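Two evenings gone on the Dinmont and I finally have the belt tensioned the way I like it. It's my little delivery rover, if you're new (six wheels, one grumpy drive motor), and it had been pulling left ever since I swapped the hub. I re-zeroed the steering, cleaned the lidar window and ran it for 90 minutes on the stand!
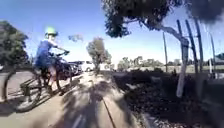 Over on the Geveck forum, Bogdan thinks I should check the encoder cable before touching the belt again, and wants to know if the drift gets worse on a low battery. Good question! I'll log it this weekend. New cable's already ordered, 23 bucks.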